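About Zedwood

Zedwood is a commercial laundry. We wash, sort, fold and send back clothing and linens for care homes, small hotels and a handful of gyms. We started in one rented unit with two washers and a folding table, and there are now 41 of us across two shifts.

People who visit mostly want to hear about the robots, so we may as well get to them. We are not an automation company and we have no plans to become one. We have two robot arms on trial in the sorting room, bought through a supplier called Troltach, and we have mixed feelings about them.

The pitch was that a pair of arms would pick garments out of baskets and put them on the right line, 900 pieces a shift, with no sore shoulders. Shoulders are a real problem in this trade. Lifting damp cotton all day wears people down, and we had lost good sorters to it. That part of the pitch we took seriously. The rest we wanted to see for ourselves.

What we have seen so far is slower and fussier than the brochure. A bed sheet is fine. A cardigan with one sleeve inside out is a bad morning. Somebody has to stand close by, clear the jams and decide what the machine could not. That is a job, and for the first few months we pretended it wasn't and paid it like the old one. We changed that in September, after the sorters brought it up more than once.
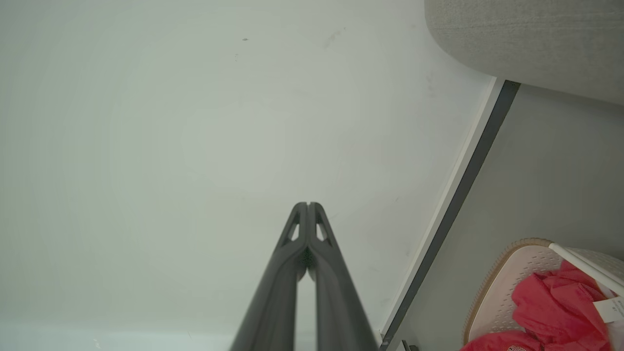 Ruth Espinoza's view is that the arms took the dull half of her shift and left her the annoying half. She would keep them for the heavy linens and have them leave personal clothing alone, and she would like whoever sets the targets to work a week beside one first.

We printed that in the staff newsletter and we are putting it on this page too. The targets are now set with the sorting team in the room. Personal clothing for the Flores homes is still checked by hand before it is folded, whatever the machine has done with it. Families notice a missing blouse, and "the system shows it as sorted" is no comfort to anybody.

No one has lost a job to the trial. We are wary of making a slogan out of that. Two sorters who left last year were not replaced, and you can fairly ask whether they would have been without the arms. We think one of them would.

Training takes 11 hours, on the clock, and is open to anyone on either shift. Sovex, who service our washers, do not touch the arms, so please don't call them about it.

If you would like to work here, or want a quote for your laundry, the front office will help with either. Tours can be arranged for small groups.

Page last reviewed March 24, 2022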